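Desk and Reading Corner Project, Nurnstead office
Progress report to the Vilico small grants program, October
Prepared by Akosua Ankrah

I'm so pleased to be writing this one. When we last reported, the shared desks on the second floor were still the place where everything landed and stayed. Since then we've finished the first sorting pass on the north row, started on the south row, and put 111 books into the new lending list. People are borrowing them already, which I hadn't dared hope for this early!

Books first, as they were the biggest line in the application. Khang Kiều set up the list in a plain spreadsheet, with title, owner if there is one, condition, and which desk it came from. Every book gets opened and leafed through before it goes on the list. It's slower than copying down the covers, but we've found train tickets, a pay slip, and a very nice pressed fern. Loose papers go in an envelope with the desk number on it, and the envelopes are kept at reception until Friday each week. Stacks stay on the desk they came from until the whole stack is done, largest book at the bottom.

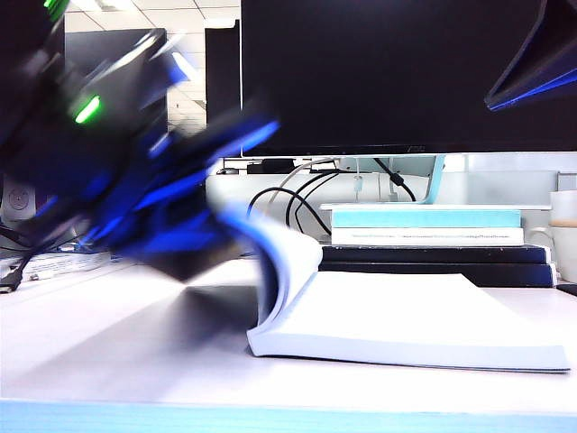 Nuwan Herath has been checking condition as we go. Cracked spines and loose pages go to Eugénie Bodin, who has repaired 32 books so far with the tape and glue paid for out of your first installment. She would like a proper book press. We can manage without one for now, but I'm mentioning it because I promised her I would.

The part I expected to be dull has been the most satisfying: the desktops themselves. Each desk is cleared one zone at a time, back edge last, because that's where the cables are. Video leads, adapters, and chargers get untangled, matched to whatever they belong to, and labeled at both ends. Leads without a match go into a spares drawer, sorted by plug — HDMI with HDMI, VGA with VGA. Name plates and mugs stay with their owners. Medicine goes back to the person in hand, never into a shared drawer, and Shafiq Kumarasinghe has written that into the desk guide in bold. 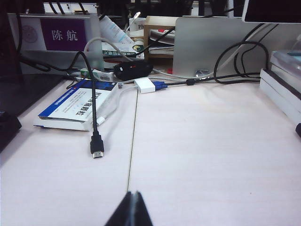 We've had one disagreement, over paper trays. Half the row wants to keep what they have and half wants matching ones. I've held off buying anything until the south row is sorted, as we may have enough already once they've all been emptied.

On money: of the 600 dollars in the supplies line, we have spent 200, mostly on repair materials, labels, and cable ties. The rest is set aside for shelving. Shafiq has measured the wall by the window and the low shelves will fit, with space left over for two chairs.

Still to do before the next report: finish the south row, move the listed books to the shelves, and print the desk guide. Khang also wants a short form so people can suggest titles. I'd love to have you come by and borrow something when the shelves are up. Mornings are best, before ten.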